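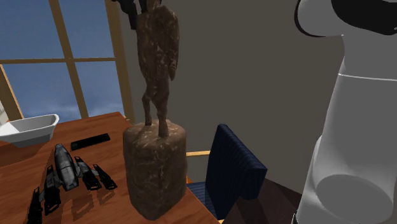

Arm and gripper beside a tall figurine on a wood table. Simulated view.

Workshop > Tips > Buying and Planning
Filed under: Before You Spend
Print this page | E-mail this page

Planning the money for a small bench arm

Price the whole setup before you price the arm. On the last one we planned at Stullmont, the arm took 60 percent of the budget. The rest went to the gripper, the mounting, the wiring and a table that didn't shake.

Start with the things you want moved. Write down the tallest, the heaviest and the most awkward. Tall pieces on a thick base cause the most trouble, as the weight sits low and the handy place to grab is often high and thin. Weigh each one on a kitchen scale and add 30 percent for the gripper and cable.

Measure reach from where the base will be bolted, and measure to the far corner of the table. Then check height. An arm coming down over a tall object needs room above it for the wrist and fingers, and people forget to allow for that. 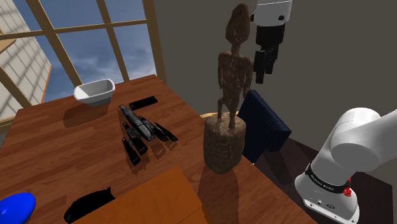

Try the layout in a simulator before ordering. Put in the table, the chairs, the window and a few objects of different shapes, flat ones included. Fadime Yüksel did this for our July order and moved the base twice on screen, which cost an afternoon. Moving it after the floor is drilled costs a good deal more.

Ask each seller for these in writing:

- Payload with the gripper fitted
- Finger opening, and the price of spare fingers
- Lead time in weeks (Rorell quoted us 9, Aitken quoted 16)
- Who pays shipping if it goes back for repair
- Yearly cost of the software, if there is one

Furniture counts too. A chair that stays near the table takes up space the elbow may need. Mark the arm's full swing on the floor with masking tape and leave it there for a few days.

Buy one set of fingers to begin with. Volkan Dönmez bought three and uses the plain pair for nearly everything. Put the difference toward a spare cable.

Keep around 9 percent back for the first year. Ours went on bolts, pads and one replacement connector.

Updated 12/14/25

Print this page | E-mail this page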